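5 min read

At Serno, cloth folding used to be a job for eight hands. Since August it has been taught by hand, with a two-finger gripper at a desk. Angeliki Kouris logs 151 folds a shift.
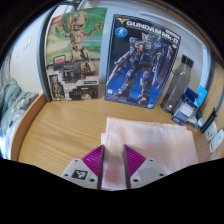
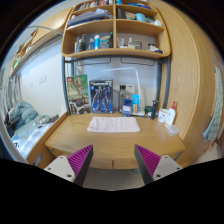
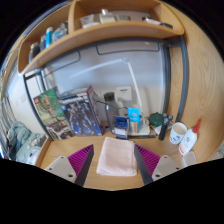
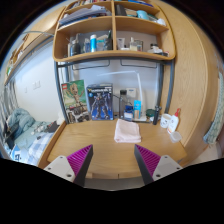
A folded cloth on the desk, ahead of the gripper's ribbed pads.

Does the work pay less than the folding line did?

The hourly rate is the same. The piece bonus was dropped and replaced with a flat payment per shift.

Kulap Saithong, who moved over from the line, sets the rejection rules. Of her first 642 records, 4 were thrown out.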